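How to Clean and Re-Season a Galvanized or Steel Storage Bin

2023-06-10

We use cookies to remember your settings. By continuing to read you accept this. OK | Manage

Metal bins last a long time in a workshop or garage if they are kept dry and cleaned once in a while. Most of the ones people throw out have surface rust and old grease in the corners, and both come off in an afternoon. These steps work for plain steel bins, painted steel bins and galvanized tubs, with a few differences noted along the way.

What you need

- Stiff nylon brush and an old toothbrush
- Plastic scraper
- Dish soap and a bucket of warm water
- White vinegar
- Baking soda
- Fine steel wool or sandpaper in 100 and 800 grit
- Clean rags
- Paste wax or light machine oil
- Gloves and eye protection

Step 1. Empty it and look it over

Take everything out and turn the bin upside down over a trash can. Tap the bottom with the heel of your hand to get the grit out of the seams. Then check the corners, the rim and the underside. Press a screwdriver tip lightly against any rusty spot. If the metal holds firm, it can be cleaned. If the tip goes through, patch the spot or retire the bin.

Find out what the bin held before. If it held solvents, pesticides or battery parts, do not wash it at home. Call your local waste office and ask what they want done with it. In Drenanville you can drop it at the transfer station on Brolov Road, but other towns have their own rules.

Step 2. Wash it

Scrape out caked dirt with the plastic scraper first. Add a good squirt of dish soap to the warm water and scrub the inside, working from the rim down to the floor of the bin. Use the toothbrush in the corners. Rinse twice. Grease that does not move with soap will usually move with a paste of baking soda and water left on for 20 minutes.

Do not use oven cleaner on galvanized metal. It contains lye, and lye attacks zinc.

Step 3. Take off the rust

On plain steel, wet a rag with vinegar and lay it over the rust for an hour, then rub with steel wool. Heavy patches need the 100 grit paper first. Finish with 800 grit if you want a smooth surface, or stop sooner if the bin is only going to hold scrap.

On galvanized tubs, skip the vinegar. The white chalky film you sometimes see is zinc corrosion, and it comes off with a nylon brush and water. Dull gray metal underneath is normal and does not need to be polished.

On painted steel, sand only the chipped places and feather the edges so the new paint lies flat.

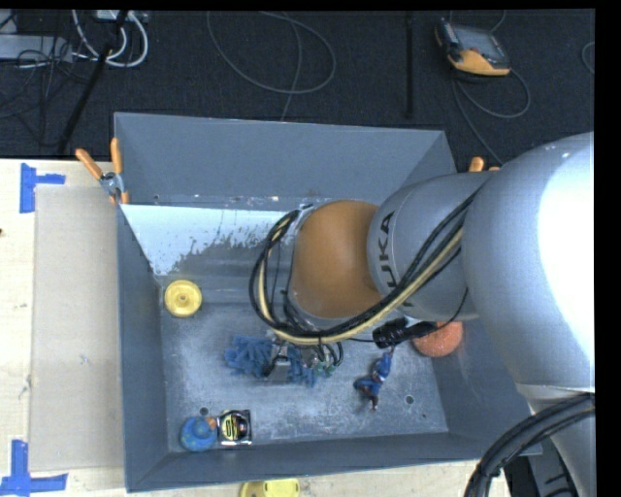 A large gray metal bin on a wooden tabletop.

Work at table height if you can. Kneeling over a bin on the floor gets old fast, and the bottom corners are hard to reach that way. Put an old towel under the bin if you care about the table.

Step 4. Rinse and dry

Rinse off all the vinegar. Sprinkle a little baking soda in the last bucket of rinse water, then rinse once more with plain water. Wipe the bin down right away and leave it in the sun or in front of a fan. Seams hold water longer than flat metal does - give them at least two hours.

Step 5. Protect the surface

For plain steel, rub on a thin coat of paste wax, let it haze and buff it. Light oil also works but picks up dust. Keep both away from bins that will hold food or animal feed. Galvanized metal can be left bare.

Chipped paint needs a coat of metal primer and two thin top coats. Follow the drying times on the can.

Keeping it that way

Store bins off concrete, which can hold moisture. Two strips of scrap wood underneath are enough. Wipe out spills the same day. Check the wax every 6 months and redo it when water stops beading. I do mine in October, before the garage gets damp.

Written by Katsuhiko Kuroda

Shared 800 times | 6 comments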